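Prorevside brings out a desk mat for people who have given up on tidy desks

Clorow range grows to 61 designs, most of them with clouds on

OAKLEY, February — Prorevside, the stationery and homeware maker, is adding a new group of printed mats to its Clorow range this spring. They are meant for desks, kitchen tables, craft corners and the bit of worktop next to the kettle where the post goes to be ignored.

The new group is called Soft Weather. It is the company's first set of mats in which the whole surface is printed edge to edge, and it replaces the plain grey mat that Prorevside has sold since the range began. The plain grey mat was hard-wearing, sensible and easy to match with other things. It sold very slowly. Anyone who would still like one is invited to get in touch, as the warehouse has plenty and would like the shelf back.

Soft Weather came out of a survey the company ran among its own customers last autumn. Of the 1000 people who replied, 89 per cent said they would choose a mat with a picture on it over one without. A fair number used the comments box to ask for a rabbit. Several asked for a dog. One asked for a ferret in a waistcoat, and the design team would like it known that the sketches exist and that the matter is not closed.

The drawing style is the same across the group: pale colours, thick slate-grey outlines and a good deal of cloud. Grey was chosen for the outlines after black ones, tried on an early proof, made everybody in the picture look as though they were being questioned by the police. The colours have been kept light so that a mat can sit under a lamp, a pile of marking or a half-built model aeroplane without starting an argument with it.

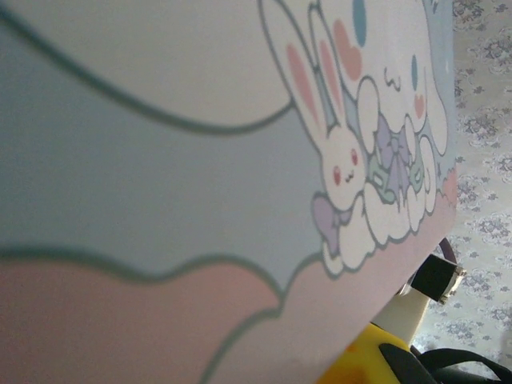
Rabbit and puppy on their cloud, from the Clorow Soft Weather designs.

The rabbit has pink-lined ears and a small curved mouth. The puppy has large floppy ears and a pink heart for a cheek, and was the subject of the longest meeting in the company's recent history. Early versions had a round cheek. The heart won by a narrow vote, and those on the losing side have been very good about it, mostly.

Neither character has a name. Prorevside did consider names, and got as far as a shortlist, but families who tried the mats at home had already named them and were not interested in the company's suggestions. The packaging will therefore say nothing on the subject.

Soft Weather mats are made for ordinary daily use. They can be wiped with a damp cloth and a drop of washing-up liquid, and should be left flat to dry. They should not go in the dishwasher. The company mentions this on the label, on the leaflet inside the tube and again on the tube itself, and expects to go on receiving letters about it all the same. Hot pans should be kept off them too, as should soldering irons, hair straighteners and candles that have been lit.

Customers who have bought Clorow mats before will notice a change in how the new ones arrive. Earlier mats were folded into a flat envelope, which saved on postage and gave each one a crease down the middle that lasted, by most accounts, for ever. The new mats are rolled. They may curl at the ends for a day or so after opening. A couple of heavy books will see to that, and Prorevside is happy for customers to finally get some use out of the cookery books they were given for Christmas.

The mats have been on trial since last summer in the company's own Oakley office, where the desks are shared and the standard of housekeeping is best described as varied. The trial mats have been leant on, written on by accident, used as a landing strip for paper darts and, during one busy week before a trade fair, slept on. Staff were asked at the end whether they would like to hand them back. Almost 5 months later the mats are still out there, and the company has stopped asking.

Prorevside makes no claim that a mat with a rabbit on it will help anyone get more work done. It may do the reverse. The company's view is that most people spend a large part of the day looking down at a flat surface, and that a cloud is a reasonable thing to find there.

Soft Weather will be sold through Skeline, the home and gift chain, and from Prorevside's own shop in Oakley, which opens at 9am and closes when the person on the till has finished their tea. Skeline shops will have the mats on the stationery shelves, with a sample laid out flat on the counter so that customers can see the full print. Shoppers are welcome to put their elbows on it.

Trade customers can order from the spring list now. Mats are supplied rolled and boxed, with a card display stand on request. The stand goes together without tools, although the instructions have been rewritten twice and the sales team suggests allowing a little longer than you think.

A second group in the same style is planned for the autumn. Work on it has begun, and so far it is also mostly clouds.

About Prorevside

Prorevside designs and sells stationery, table coverings and small things for the home. The Clorow range includes mats, notebooks, pencil rolls and a tea towel that was meant to be a limited edition and has been in stock ever since.

Notes for editors

Sample mats are available for review and do not need to be returned. Please say whether yours is for a desk or a kitchen table.

Print-quality pictures of the Soft Weather designs can be had from the Prorevside press desk in Oakley. The press desk has one of the mats on it, somewhere under the samples.

Ends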